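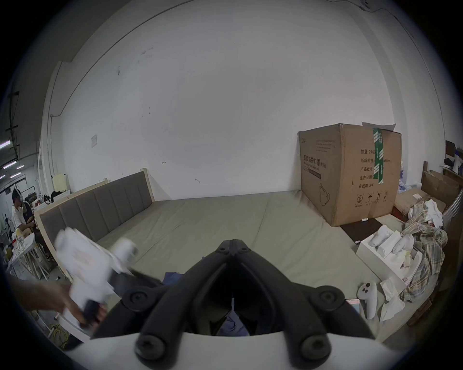
The gripper that has to be looked after by hand

By Roxana Olteanu

Stastik says its hand-held gripper needs "next to no upkeep". I have now watched a good deal of the upkeep, and I would like a word with whoever wrote that.

The idea is easy enough to like. Instead of steering a robot arm through a chore, a person holds the same two fingers the arm would have and does the chore themselves. A camera sits behind the fingers and records what they do. The arm is meant to learn from the recordings later. No arm in the room, no safety fence, and you can work over a bed as easily as over a bench, with a mattress, a shirt to fold and whatever else has been left lying about.

What you get in return is a tool that lives or dies by how it is set up each morning. Teodor Sima, who keeps a set of them going for Meltberg, starts with the fingers. They are black plastic, built up in rounded segments, and they should come together at a point in the middle of the camera's view. If they meet a little to the left, every recording made that day says the shirt is somewhere it isn't.

"People think it's a camera problem and start cleaning the lens," he told me. "Go to the pivots first."

The pivots are the two round knobs low down on either side. Sima backs each one off, closes the fingers, and tightens them again in turns, left then right. He does it by feel. The manual gives a figure for this and he has stopped using it, which made me wonder what the figure was for. Gheorghița Lungu, who trained him, does use it, and her grippers drift as well.

Then come the controllers, which have to be charged and paired before anyone puts a headset on. Sima keeps them in an open tray so he can see if one is missing. Pairing fails often enough that he has a written order for it: headset, controller, phone, and if that does not work, phone first.

Meltberg's own log, which Lăcrămioara Chiriac let me read, covers 3,000 recordings made up to September. Of these 161 were thrown out because the fingers were out of line. Another 88 went for lost tracking. Chiriac thinks that is a fair rate. I would find it easier to agree if the log also said how many bad ones had been let through, and it doesn't, because the only check is a person looking at the playback.

Cameron Ruawai, who sells a rival tool under the Fekete name and so has his reasons, says the knobs are the whole trouble and should be fixed pins. Sima disagrees. A pin that wears has to be drilled out, and a knob takes him 2 minutes.

He may be right. He was also on his third go at the left one when I went to find my coat.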